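About us

Hello, I'm Muireann Tierney, and I run Fluleo with my old college friend Azlan Ong. We started out in a rented unit behind the Kavanagh building with one secondhand arm, a kettle and a very patient landlord. There are seven of us now (and a better kettle!), and we teach robot arms to handle everyday tableware for canteens and small cafés.

People kept asking what we get up to all day, so in September we opened the doors and let them in. I thought we'd get a few neighbours. We had 23 people squeezed round one white table, among them Úna Hennessy's whole evening class, and they asked much harder questions than our customers do.

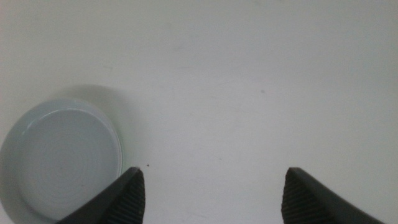 Azlan did most of the talking and I drove. Everyone wanted to know why dishes, and my answer is that a shallow rim is a horrible thing to grip – a bit too low, a bit too far out, and you've got nothing. Fiachra Doherty, who writes our software, let the younger visitors open and close the fingers themselves, and I had trouble getting the controls back off them.

We loved it, so we're doing it again on Oct 26, 2026. Come along, it's free, and there'll be tea. Drop Catríona Buckley a line through the contact page and she'll put your name down.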